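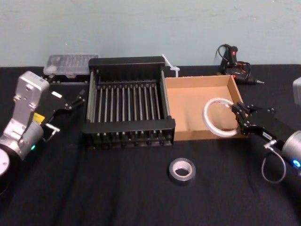
Arumer ha puesto en servicio en su almacén de material auxiliar de Burkum un puesto automatizado para la recogida y clasificación de consumibles de taller, según ha informado la empresa en un comunicado con fecha de 28 de febrero de 2025. El puesto se ocupa de los artículos que vuelven de las líneas de montaje y de mantenimiento al final de cada turno, una tarea que hasta ahora se realizaba a mano en la sección de devoluciones. Trabaja con dos brazos robóticos situados a ambos lados de una mesa cubierta con una tela negra, y entre los artículos que maneja figuran los rollos de cinta transparente, que la pinza sujeta en posición vertical, la cinta americana plateada y las pistolas de cola termofusible. Para la clasificación se emplean recipientes corrientes, como cajas de cartón abiertas y estuches de plástico transparente con compartimentos.

El almacén gestiona 2.972 referencias, de las que más de 400 corresponden a consumibles de pequeño tamaño. La dirección de operaciones señala que la devolución de estos artículos generaba retrasos en la preparación de los pedidos del turno siguiente y diferencias frecuentes entre las existencias registradas y las reales. El nuevo procedimiento prevé que cada artículo quede anotado en el inventario en el momento en que se deposita en su recipiente.

La integración del puesto ha corrido a cargo de Ferreira, que se encargará también del mantenimiento durante los próximos tres años. El programa de gestión, suministrado por Sollov, enlaza con el sistema de inventario ya existente, por lo que no ha sido necesario sustituir los terminales de los que dispone el personal.

En cuanto al empleo, Arumer indica que las tres personas adscritas a la sección de devoluciones conservan su categoría y su horario. Sus funciones pasan a ser la supervisión del puesto, la resolución de incidencias y la revisión de los artículos que el sistema no reconoce o que presentan daños. Las tres han completado un curso interno sobre parada segura, sustitución de recipientes y lectura de avisos. La empresa añade que los movimientos repetitivos de recogida eran el motivo de consulta más habitual de la sección ante el servicio de prevención.

La representación de los trabajadores ha valorado de forma favorable el mantenimiento de los puestos, si bien ha solicitado que las nuevas tareas de supervisión se recojan por escrito en la descripción de funciones y que se revise el complemento asociado. Ha pedido asimismo que los datos de actividad registrados por el programa no se utilicen para evaluar el rendimiento individual. Ambas partes han acordado tratar estas cuestiones en la próxima reunión ordinaria y dejar constancia de los acuerdos en un anexo al protocolo de seguridad del centro.

Durante el periodo de adaptación se mantendrá la clasificación manual de los productos químicos, las herramientas de corte y las piezas sin embalaje. La empresa presentará en agosto un informe interno con los datos de incidencias, los tiempos de reposición y la opinión del personal de la sección. La posible ampliación del sistema a la zona de recambios se decidirá una vez examinado dicho informe.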